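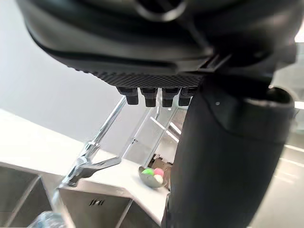
Matte grey housing with a textured underside

Warken football rebounder, 7-angle
£145
Sold and sent out by Firnside
Colour: green frame, white net
In stock

I've been selling rebounders for years and I've sent back more of them than I've kept, so it took me a while to put this one up. The Warken lived on my own back lawn from October onwards, through all the mud and the wind, with my two kicking at it after school and me sneaking out with a cup of tea once they'd gone in (my first touch was never up to much, and I can report a small improvement!).

It's a steel frame with a net held on by elastic loops, and a prop at the back that slots into one of 7 positions. Nearly flat and it pops the ball up in the air for headers, volleys and keeper practice. Closer to upright and it fires passes back along the ground. I leave ours on the third slot most of the time, where you get a nice firm return to about knee height if you hit the middle of the net. Catch it near the frame and the ball goes anywhere, usually next door.

Changing the angle means pulling out a pin, moving the prop and pushing the pin back in. It's stiff when it's new. A wipe of silicone spray sorted mine, and please keep small fingers away from the hinge while you're doing it.

What size ball?
We use a size 4 and it's happy with a 5 as well. Tiny skills balls can get stuck between the net and the frame, which drove my youngest mad. Futsal balls come back a bit dead.

Does it stay put?
On grass, yes, with the pegs in. You get four of those in the box and they're decent ones. On hard ground you'll want sandbags on the rear bar, sold separately, and I'd buy the Gurketti ones over the cheaper sort as the zips last. Fill them yourself with dry play sand. I wouldn't use this indoors on a polished floor at all.

Can I leave it outside?
I do. The powder coat has chipped on one corner where it met the patio, and there's a little rust there now, nothing dreadful. The net has gone a bit grey. If you've got a shed, fold it and pop it in, it goes flat enough to stand behind a mower.

Putting it together
Took me most of an hour, with one wrong turn at the net loops. Start at the corners and do opposite sides as you go. If you work your way round in a circle like I did, you'll run out of stretch on the last side and have to take half of it off again. Spanner included, but your own will be nicer to use.

Spares
Spare net
Loop set (420 loops, enough for several re-strings)
Angle pin
Peg set

I also stock the Okoth rebounder, which is smaller and lighter and doesn't tilt. For under-sevens I'd go for that and save the money. Anyone playing for a team will outgrow it quickly.

Delivery
One big flat box, and it's a two-person lift. The courier will only bring it to the kerb. Returns are fine if it's unbuilt and still in the box, and if a part is missing just email me and I'll post it out.

Page last updated February 2026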